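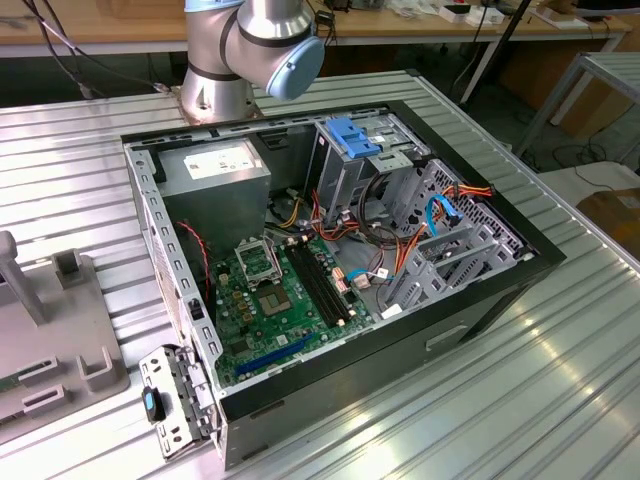
Iletti Community College - Computer Club

Yeoman 12 starter kit

So this is the kit I get the most emails about! The Yeoman 12 is the bundle we put together for new members who want to build a desktop at home and don't want to spend a whole weekend shopping for parts. I've built three of them now (one for me, one for my sister, one for the club lounge) and I still like it.

You get the Delora mid-tower case, a power supply, a board, a processor with its cooler, two sticks of memory and a drive. Screws come in a little bag taped inside the box - please don't toss it with the packing paper, I've done that.

Things people ask me:

Is it quiet? Pretty quiet. The front fan hums a bit when you first turn it on and then settles down.

Can I add a graphics card? Yes, up to 227 mm long. Anything longer hits the drive cage. Jae-hoon So took his cage out to fit a bigger one and he's happy, but then you lose the spot for extra drives.

Does it come with Windows? No. Bring your own, or ask Pouran Moradi about Linux, she'll talk you through the install.

What tools do I need? One Phillips screwdriver. The Jevard set we lend out is fine.

The price for members is $700, and we order in one batch in August, so get your name on the list before then. Pickup is Friday after 4 in the lab. Fereshteh Hashemi has the list, and if you'd like a hand with the processor (everybody's nervous the first time) just tell her and we'll save you a bench.

Returns go back through Orlando Valderrama, unopened parts only.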